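Home › News › Press Releases › Hedegaard Mobility opens in Enham

FOR IMMEDIATE RELEASE
Oct 4, 2019

Hedegaard Mobility opens its second shop, and you're all invited to come and sit on things

Well, we've done it! After nine years in Falton (and far too many evenings spent looking at floor plans on my kitchen table) I'm very happy to say that Hedegaard Mobility has opened its second shop, on Hulholm Road in Enham, right opposite the bus stop and next door to the bakery.

For anyone who doesn't know us, we sell and hire the things that make getting about and living at home a bit easier: wheelchairs, walking frames, rise and recline chairs, bath seats, grab rails, compression stockings, and those long-handled grabbers that everybody's mum seems to want two of. I started out with one small counter and a borrowed van, and plenty of our Falton customers have been driving over from Enham ever since. It's 20 miles each way, which is a lot to ask of anyone who only needs a new set of rubber ferrules for their walking stick.

So the new place is yours. The front door is level with the pavement, the aisles are wide enough for two wheelchairs to pass, and we've put proper seats with arms near the till. There's a fitting room at the back with room for a carer too. I was very fussy about the fitting room – our Falton one used to be a stock cupboard and it still feels like it.

We keep 200 lines on the shelves in Enham, and anything we don't have can come across on the van from Falton, usually by the next working day. Hire is available from the start. A standard folding wheelchair is £40 a month, delivered and collected, with the footrests adjusted for you before we leave. If you only need one for a weekend wedding or a trip to the seaside, ring us and we'll sort out a shorter price.

Repairs are back as well! We had to stop taking scooters in over the summer when we ran out of bench space, and I know that caused a few long faces. Enham has its own workshop, so bring in your flat tyres, tired batteries and squeaky brakes and we'll have a look. You don't need to have bought it from us.

Opening hours are 9 to 5, Monday to Saturday. Parking is behind the shop, with a ramp up to the side door. Home visits in Enham and the villages can be booked by phone or at either counter, and there's no charge for the first one. From February we'll be running a free walking frame check one morning a month too, dates to go up in the window.

Do pop in and say hello, even if you don't need anything. The kettle's on most of the day, and I'd love to hear what you think we should be stocking.

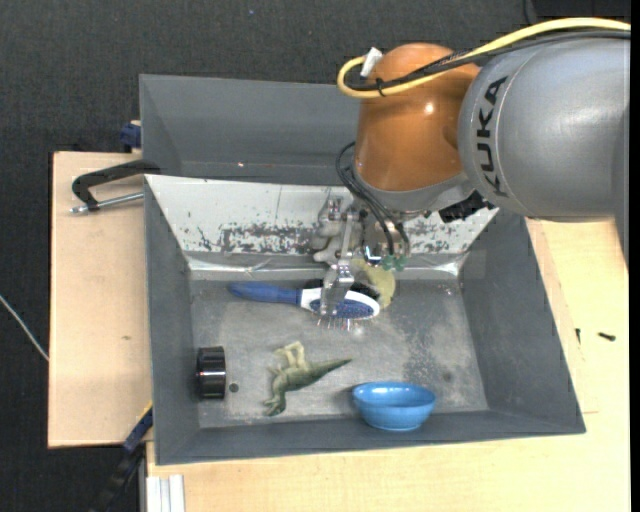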